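Clasham Museum Shop to Extend Printed Coaster Range from July

The Clasham Gallery and Museum has announced that its shop will extend its range of printed coasters from July, following steady demand during the spring season. The new series takes well-known paintings as its starting point and will be sold singly and in boxed sets.

The series has been prepared with Sovar, the studio which already supplies the shop with greetings cards and bookmarks. Each design has been adapted to a small square format, so that the most familiar part of a painting remains clear at the size of a cup. A first run of 300 boxed sets has been ordered, and further printing will depend on sales over the summer.

Among the styles under consideration is the swirling night sky, in deep blues with yellow highlights, which visitors readily connect with Van Gogh. Strong contrasts of this kind have been found to suit the small format. Paler landscapes proved harder to adapt, and two have been held back for further work on colour. 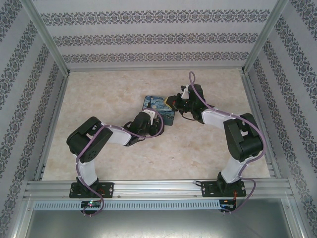
A square coaster-like tile with a swirling pattern in the manner of "The Starry Night", on a beige marble-patterned surface.

The boxed sets will be displayed at the front of the shop, beside the postcards. Single coasters will be kept on the lower shelves near the till, where younger visitors can reach them. A leaflet in each box will give the title of every painting in the set, the name of the artist and a short note on the work.

Residents of Clasham and Disham who hold a museum pass will receive a discount of 10 per cent on the new range. The pass must be shown at the time of purchase, and the discount may not be combined with other offers. Orders placed by post will be sent out from the Slanina Road stockroom, which also handles enquiries from schools and other shops wishing to stock the series.

The shop will open one hour early, at 9 a.m., on the first Tuesday of sales. The opening hour is reserved for pass holders, and general admission to the shop will begin at 10 a.m. as usual. The existing coasters, which show views of the town and the river, will remain on sale while stocks last.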